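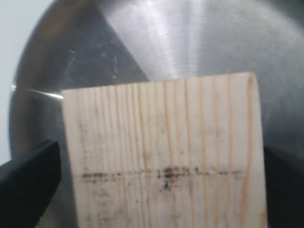 Solid Shampoo Bars: Your Questions
July 26, 2025 | By the Treltham shop desk
Print this page | E-mail this page

Do shampoo bars really last longer than a bottle?
Depends on who's washing. The Menon bar claims 25 washes. I have short hair and got there. My sister has hair to her waist and didn't come close. Treat any number on a wrapper as a best case.

Why does my hair feel waxy?
Check the ingredients. If it's true soap and you have hard water, that film is soap scum, same as on your tub. You'll hear that your hair is "detoxing" and you should wait it out. We've never seen good evidence for that. Switch to a bar made with a mild surfactant, such as the Brivitz unscented.

Is "natural" on the label worth paying for?
The word doesn't promise much. Poison ivy is natural. Read the list on the back and skip the front.

Will a bar make my hair grow faster?
No. We dropped one line in June over that claim.

Can I color my hair and still use one?
Usually. True soap is alkaline and may fade dye sooner. Ask the maker for the pH. If they can't tell you, buy something else. Flitedthorpe answered us in 5 days, which we thought was slow, but they did answer.

How do I store it?
Out of the spray, on something that drains. A bar sitting in a puddle turns to mush whatever you paid for it. You don't need the $16 dish.

Do I need the matching conditioner bar?
Maybe, if your hair is long or dry. Try the conditioner you already own first. The "system" talk is mostly there to sell two things.

What about all those five-star reviews?
One bar we carry has almost 2000 of them online. Plenty were written the day it arrived. Look for people on their second or third bar.

Can I return one I've used?
No. Buy the travel size first.

Contact us | Copyright 2025 Treltham | Back to top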